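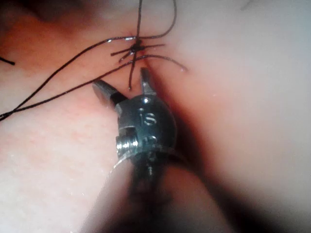 Pinça de mandíbulas abertas, junto a um nó de sutura.

A garrafa numerada e outras vaidades

Por Inger Vestergaard
Sábado | Leitura: 2 min

Tenho em casa a garrafa 351 de uma edição limitada a 3.000. É uma aguardente de alcaravia da Skov, com o número escrito à mão no rótulo, numa caligrafia tão inclinada que o primeiro algarismo parece ter bebido antes de mim. Custou-me 60 euros. A versão corrente, sem número, sai da mesma destilaria por menos de metade e sabe quase ao mesmo.

O "quase" é onde se ganha dinheiro. O folheto fala de 36 meses em cascos que já tinham levado vinho generoso, e eu acredito. Também acredito que, servida às cegas depois do arenque, a minha sogra escolheria a outra.

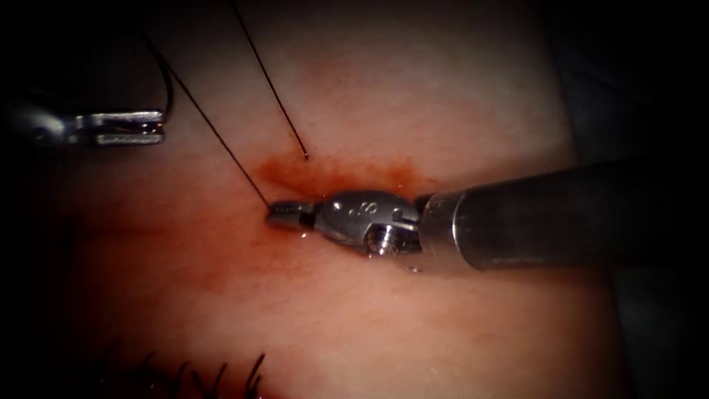
OPINIÃO | À MESA

O que me irrita é a palavra "limitada". Toda a bebida é limitada, basta convidar os meus primos. Três mil garrafas dão para abastecer uma vila pequena durante um inverno comprido, e no entanto a loja tinha-a numa vitrina fechada à chave, entre um rum Trirnula e um amaro Ciltetti que ninguém ali parecia querer roubar.

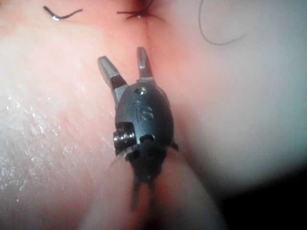 O instrumento visto de perto, com tecido rosado entre as duas pontas.

E depois há o problema de a abrir. Uma garrafa com número pede ocasião, e a ocasião nunca chega com categoria suficiente. Um aniversário é pouco, um casamento tem gente a mais. A minha esteve guardada atrás do azeite até fevereiro, quando caiu o jantar e só havia batatas.

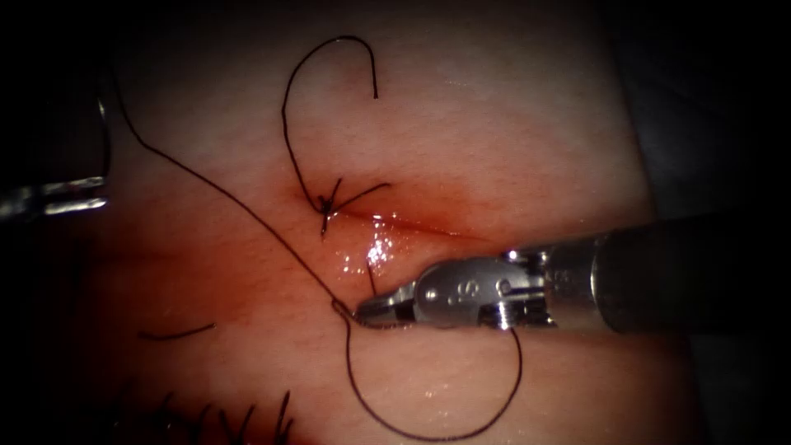

Abri-a com as batatas. Estava muito boa - seca, um pouco de casca de laranja, a alcaravia sem gritar. Às destilarias peço apenas que guardem a caneta e me digam em que mês engarrafaram. Isso eu lia.

Comentários (3)

Grímur Vídalín
A minha é a 352 e está muito melhor que a sua.

zé_do_casco
No bar Wemton servem-na ao copo, com gelo. Fica o aviso.

Marta P.
E as batatas, eram cozidas ou assadas?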